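The Planner

Reading time: 4 min
Print this story | E-mail this story

The new planner arrived on a Tuesday with a page of notes from Rikden, and the notes used the word "understands" four times. I underlined each one in pencil. My supervisor said that was petty.

It was called Clonus. The old one had been called Ullia, and she had understood nothing. You gave her a list of steps and she went through them until one failed, then stopped and printed the number of the step. I had spent a winter with those numbers. Step 15 was the door. I could have told you it was step 15 from the next room, by the sound of the motor giving up.

Clonus had no steps. You typed in what you wanted, in ordinary words, and it drew up a plan of its own and wrote its reasons down the left of the screen.

"Put the washing in the machine," I typed.

"I see a machine and a basket," it wrote. "The basket contains clothing. I will move the clothing."

So far, so good, but a child of two could have got there, and the child would not have needed a licence.

"I am confident," it added.

I had not asked. I opened the log and looked for the place where the confidence came from. It came from a file called confidence, which held one number, and the number had last been changed in December by someone who left no note. I wrote to Rikden about it. They replied that the value had been tuned.

"Tuned to what?" I wrote.

They sent me the page of notes again.

We ran it in simulation for the rest of the morning. It got through 400 loads without dropping a sock, which impressed everybody except me, as I had written the simulation and knew that its socks were bricks with a picture of a sock on them. Nothing in there could tangle. I said so at lunch. My supervisor said that Rawashdeh, the firm down the road, had already bought theirs and were very pleased.

"Have they used it?" I said.

"They're very pleased," she said.

After lunch I switched it over to the real arm. The reasons began to come up on the left, slower now, with gaps between them.

"I see a machine and a basket," it wrote. "The basket contains clothing."

Then a gap. I had my hand by the stop button and my pencil behind my ear.

"It may be one item," it wrote. "It may be several."

I took the pencil down. In all her life Ullia had never said "may". I looked for the line in the code that had made it say so, and I was still looking when the cleaners came in and began on the far end of the room.

"Shall I go on?" it wrote.

I typed yes, then rubbed it out and typed wait.
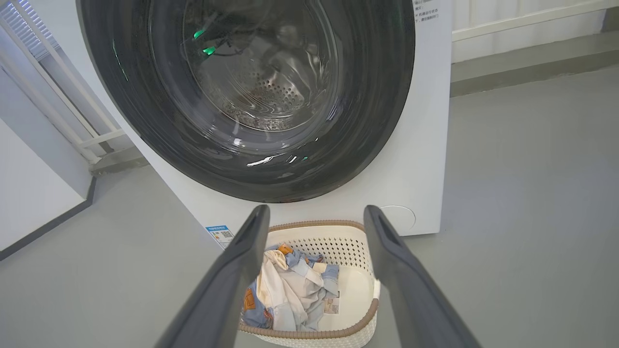 It waited. I read the file again from the top, and the number in it was the same as before.

Contact the editors | Copyright 2020, all rights reserved | Back to top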